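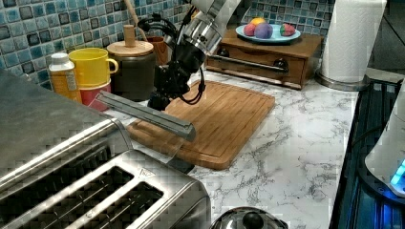 Grerno 2-finger vs the Lanosum on long tools

tram_stop_91
Week two of swapping grippers on the kitchen bench. Long flat tools only, held at one end. 100 picks each, same arm, same controller settings.

Grerno: 91 held through the full wipe
Lanosum: 84ish, lost count after a controller reset so dont quote me

Grerno pads are harder and grey to look at, boring, but the tool doesnt rotate. Lanosum is nicer to program. Colour me undecided.

skelthorpe_skye
84ish isn't a number mate. Redo it. Also what grip force? The Lanosum default is way too soft for anything with leverage, we run ours at Skelthorpe a fair bit higher.

tram_stop_91
Default on both. Wanted out of the box behaviour. Will redo Tuesday arvo.

benchrat
Disagree with testing on defaults. Nobody runs defaults. You're comparing two config files, not two grippers.

skelthorpe_skye
Plenty of people run defaults lol, ask anyone in support

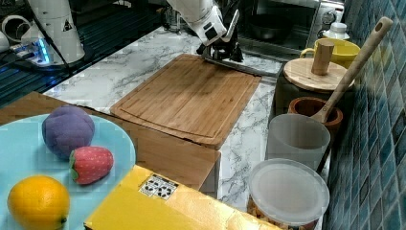

benchrat
Does the cable bundle get in the way when the wrist rolls past 90?

tram_stop_91
Only on the Lanosum, its connector sticks out the side and the loop snags. Zip tied mine further up the forearm and it's been fine for 253 cycles.

chisholm_dan
We had the same snag at Chisholm. Went to a right angle plug, 400 bucks for the OEM one which is a rort. Aftermarket works.

benchrat
400?? for a plug

chisholm_dan
Plug and cable. Still.

tram_stop_91
OK plan is: both at matched force, then both at default, proper log this time. Skye can you send me your force values?

skelthorpe_skye
Skye Paterson in the directory, msg me there, I never check the inbox on this thing. And centre the pads before you strat, mine shipped off by a bit.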